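Plirnomex adds 514 kitchen demonstrations to its tabletop set

Plirnomex has finished the first block of a new collection of robot demonstrations recorded on a toy kitchen table, the company said in a notice to its research partners in January. The block holds 514 accepted episodes. Each is one pass at one short task, driven by a human operator and recorded from start to finish by a fixed overhead camera and a small camera at the gripper.

The recordings will be used to train a control policy called Brultness, which takes camera views and a typed instruction and puts out arm movements. The earlier version was trained on blocks and cups alone. It did poorly when the target was soft, or when it sat close to something of a similar colour, according to Rodica Anghel, who leads the collection work.

"The old set was too tidy," Anghel said. "Every object had clear space around it and every grasp came straight down. We needed fruit beside plates, and things partly out of view."

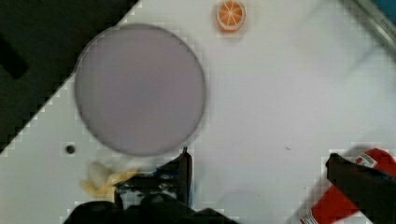 How the table is laid out

Operators work from a list of layouts prepared by Selamawit Alemneh. Each layout names the objects to be placed, the part of the table they go in and the starting pose of the arm. The list includes a plate, a bowl, a mug, a tray, a toaster oven and pieces of toy food. Exact positions are left to the operator, within limits, so that no two episodes begin from the same arrangement.

A layout is used for 20 episodes and then retired. Instructions are written in plain words, such as "put the strawberry on the plate" or "move the banana to the tray", and each is reworded at least once during the run. Large objects like the oven shift less often than the food, but they do shift. Alemneh said a policy that learns one fixed oven position will keep reaching for it after the oven has been moved.
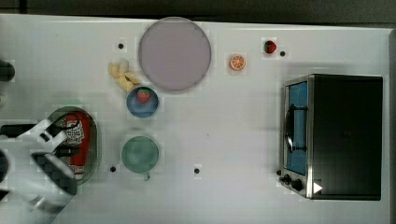 Soft objects and grip

Plush items make up a separate part of the block. They compress under the fingers, and the width at which the gripper stops says little about whether the object is held. For these tasks the operators were asked to close slowly, lift a short distance and pause before carrying on. The pause gives the gripper camera a run of steady views with the object in hand, which the training code weights more heavily than the approach.

The ketchup bottle proved useful for this work. Its embroidered label reads HEINZ 1869 TOMATO KETCHUP, and the lettering gives reviewers a quick way to tell which way up the bottle is being held when they step through the wrist footage.
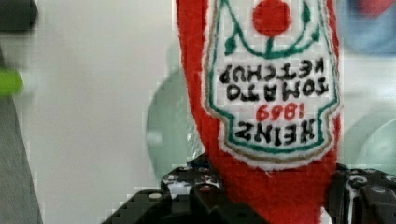

Orientation is logged by hand for every plush episode, along with the finger closing width and the point of contact. Nelu Ene, who wrote the logging tool, said the hand entries will be dropped once a small classifier trained on them agrees with the reviewers often enough. He did not give a threshold.

Review of the full block was done by Neelam Uniyal and Rowena Tolentino. An episode was rejected if the arm stopped for longer than 3 seconds outside a planned pause, if either camera lost frames, or if the written instruction did not match what the operator did. Failed grasps were kept as long as the operator recovered and finished the task. Uniyal said recoveries are scarce in most sets of this kind and the policy has few other ways to learn them.

Recording ran at 30 frames a second on both cameras. Joint positions and gripper state were stored on the same clock. The files use the Zestidley format, which Plirnomex partners already read, with one added field for the reworded instruction.

A second block will use the same table with different lighting and a wider choice of containers. It will be recorded at the Lazăr site, where operators are now being trained on the control handles. Partners can ask for the first block through their usual contact — the layout list and the review notes come with it.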